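3.2 Volunteer retention at the Plirnbridge club

Membership records were taken from the surf club at Plirnbridge for the season that opened in January. The club had 155 active members, of whom 113 held a current patrol award.

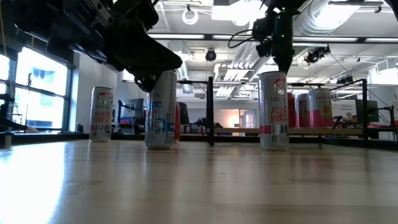
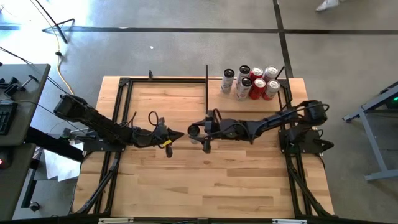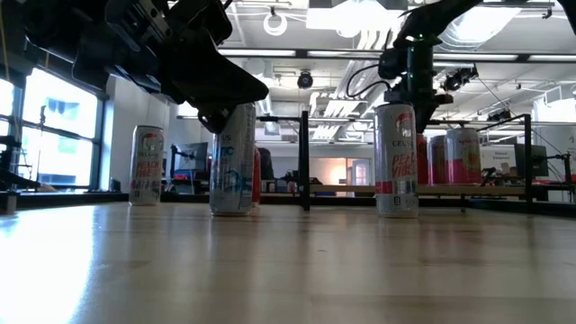 Figure 2. The wooden tabletop, from three shots.

Patrol hours were logged by the member and signed by the patrol captain. We left out nine members who moved to the Brullasow club before the season ended, as their hours were split between two rosters. Of the members who remained, 90 completed every patrol they were assigned.

Members who had a parent or child in the club were more likely to finish the season. Seidel reports the same pattern for rowing clubs, though that survey did not separate juniors from adults. Distance from the beach had little effect once family ties were taken into account.

Interviews were carried out by Sarla Prajapati in the clubhouse. Most members named early starts as the hardest part of patrol work. Several parents said they had joined only to drive their children to training and took the award later. Travel costs came up less often than we expected and are treated in Section 3.3.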